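3. 데이터 수집 과정

우리 조는 흰 천이나 봉투처럼 모양이 일정하지 않은 물체를 양팔로 다루는 시연을 모았다. 목표는 117회였고 학습에 넣은 것은 35회다. 나머지는 조원 2명이 영상을 다시 보고 뺐는데, 제외 기준을 수집이 끝난 뒤에 정했기 때문에 이 숫자를 그대로 믿기는 어렵다. Moulin의 조언대로 기준부터 적어 두었어야 했다.
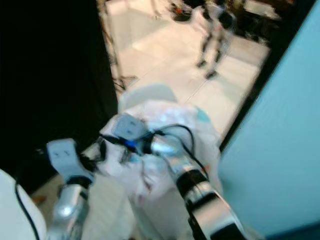

그림 2. 양팔 그리퍼로 구겨진 흰색 재료를 다루는 모습(헤드 카메라 시점)

그림 2처럼 움직임 때문에 흐려진 프레임도 문제다. 재료의 주름과 가장자리가 뭉개져서 사람이 봐도 어디를 잡아야 할지 판단하기 어렵다. 이런 프레임에 붙은 동작 값을 모델이 제대로 배운다는 근거를 우리는 찾지 못했다. Keston 조는 시연을 900회까지 늘리면 해결된다고 했지만, 흐린 영상이 같은 비율로 늘어날 뿐이라는 의심이 든다.

손실 값은 꾸준히 내려갔다. 다만 검증용 시연도 같은 조작자가 같은 장소에서 찍은 것이어서 일반화 성능으로 보고하지 않는다. 10월 재수집 때는 조작자를 바꾸고 팔을 더 천천히 움직여 볼 계획이다.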